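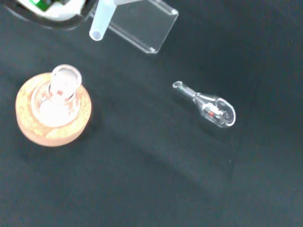
Sawsan Zein

Ink mixing: stuff people ask me

I've been blending my own fountain pen inks for 11 years, and the same emails keep landing in my inbox (I love them, keep them coming!). I'm collecting my answers on one page so you can find yours faster. Last updated 01/10/2021.

Can I mix any two inks?

Nope. Most plain dye inks from the same maker get along fine, but once you cross brands you're gambling a bit. Put a little of each in a spare tube, leave it overnight, and look for slime, grit or a skin on top. If you see any of that, throw it out and don't let it near a pen you like.

What about shimmer inks or permanent ones?

I leave those alone. My friend Didier Langlois mixes iron gall with all sorts of things and swears his pens are happy. They're his pens!

Do I need fancy glassware?

Not at all, I started with jam jars. What did help was getting something that holds tubes upright, after I tipped a very nice teal all over my kitchen counter. A dark cloth underneath is kind too. It won't stop a spill but it hides the last one.
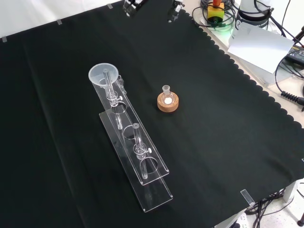
Clear acrylic stand with glassware, on black cloth

How do I write down a recipe?

In drops, never in "a splash." My Okgate green is 5 drops of yellow to one of blue, and I know that because it's on a card with a swab of the color next to it. Use the same dropper every time, too, as drop sizes vary a lot.

My mix dried a totally different color. Did I mess up?

Probably not! Wet ink fools everybody. Swab it on the paper you'll really write on and go have a coffee before you judge it.

How do I get it into a bottle without a mess?

Small funnel, slow pour. Rinse the funnel between colors and let it dry all the way, or your pale pink will come out mauve. Ask me how I know.
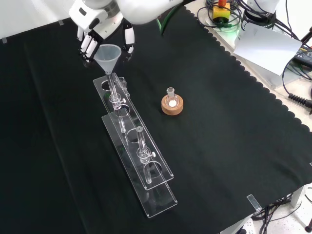 Funnel stem pointing down into a glass tube

How long does a homemade blend keep?

I mix small batches and try to use them up by the next May. If it smells musty or has floaty bits, it's done.

Do you sell your blends?

I don't, sorry. I swap at the Asgate pen meet, though, so come find me there. Bring a sample of something weird and I'll trade you for the green.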